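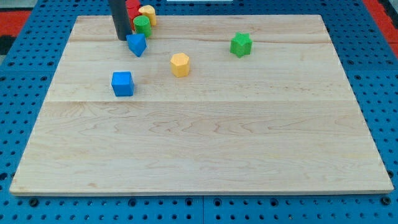 A pale maple board on a blue pegboard table.

Evening talk looks at how managers choose what to drop
By the Brondley newsletter desk
May

Most of the 105 seats in the Ledesma lecture room were taken for the business school's latest evening talk, on how managers decide which projects to stop.

The speaker drew on a two-year study of 117 team leaders at small and medium-sized firms in the Brondley area. Each was asked to keep a short diary of decisions they had put off. Almost 100 of them listed at least one project they already thought should end.

Staff who had started a project were the slowest to close it, the study found. Firms that set a review date at the outset closed weak projects sooner, and their staff reported fewer arguments over it.

Questions from the floor covered family businesses, public bodies and how much junior staff should be told. One student asked whether the same pattern applied to university courses. The speaker said the study had not looked at that.

The next talk, on pay in seasonal work, starts at 6pm in the Plerkis building. Entry is free but places must be booked at the school office.

Last updated: May, 4.15pm

Comments

clallolitz_alum: Will the slides be put online?

JT: Good talk, but the room was too warm by the end.

Second year mgmt: The review date idea is one we could use for group coursework.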